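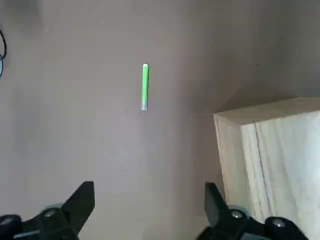
Can a machine tidy a workbench yet? (or a kitchen, I'm not fussy)

Started by benchmouse, 16th July

benchmouse
Right so quick one before my shift. Arm, two black fingers, one green stick lying on a bare grey surface, block of wood next to it. That's the job. Pick up stick, put stick away. My boss has been reading about Sellevo and reckons we'll have one clearing down the benches by January. I say no chance. Anyone using one of these for real work, not demos?

tolpuddle_joinery
We trialled a Grarine arm for sorting offcuts. Fine with offcuts all one size. Anything thin and round it was hopeless, nudged it and off it went. Sent it back after 16 shifts.

kettleson
Thin round things are the whole problem in my house too. Pens, straws, chopsticks. Got the cheap Trovach kit, 891 quid before the arm mount, and it'll do a sponge all day long. A pencil, maybe.

marrowfat
Disagree with both of you. Look at the first post, there's loads of room round that stick. Fingers open nice and wide, stick more or less lined up with the gap. Go forward, go down, close. That is a solved job and has been for years.

tolpuddle_joinery
Solved if somebody puts the stick there for you every time. Mine come off the saw in a heap.

marrowfat
So put a tray under the saw? You'd do the same for an apprentice.

tolpuddle_joinery
I would not. I'd tell the apprentice to pick it up.

benchmouse
lol. But that's my point, the block bothers me more than the stick. Right hand finger is already close in front of it from where we're looking. If the stick was tight up against the wood, what then? A person just rolls it out with a fingertip, don't even think about it.

kettleson
Mine can't do the roll-out. Tried teh other week with a marker by the skirting board. Four goes, gave up, used my foot.

dripfeed
I work on the packing side, we've had two Norðdahl arms in since January. They're good!! People on here are always so gloomy. Ours had 100 test picks on felt tips off a flat top and dropped 4. Slow, yes. But it does it while I'm on the other line so who cares about slow

tolpuddle_joinery
Who picks up the 4?

dripfeed
Me. Takes a minute. Still better than picking up the lot.

marrowfat
Thank you dripfeed. Nobody expects the dishwasher to scrape the plates either and we all own one.

benchmouse
Hmm ok fair. What's the light like where yours are? Ours is all over the place, strip lights one end and a roller door the other. That stick is bright green so I'd expect any camera to find it. Most of what's on my bench is brown or grey and so is the bench.

dripfeed
Overhead panels, nothing fancy. We did put coloured tape round the dull tools and it helped a lot. Clear plastic is still rubbish, it sort of looks straight through it

kettleson
Ooh the bottom end of the green one goes a bit see-through looking doesn't it. Greyish. I'd grab it higher up.

marrowfat
You'd grab the middle anyway.

kettleson
I'd grab it with my hand and go home marrowfat

sprocketwife
Been lurking. For the house I'd say not yet, and I say that as someone who wants one badly. Picking up is half of it. Then it needs to know pens live in the jar and the kids' straws go in the bin and the knitting needle goes back EXACTLY where it was or there's trouble. For a shop where every stick goes in one bin, yes, maybe now.

tolpuddle_joinery
That I can agree with. One thing, one bin, flat surface.

marrowfat
Which is what I said on the first page

tolpuddle_joinery
This is the first page.

benchmouse
Ok so I'm telling him – one bench, one bin, coloured tape, and I still sweep up. He'll hate the last bit. dripfeed could you message me what you did for guarding? Insurance lot are going to ask and I haven't got a clue

dripfeed
Will do tonight, its a mesh panel and a pressure mat mostly. Our fitter has the drawing somewhere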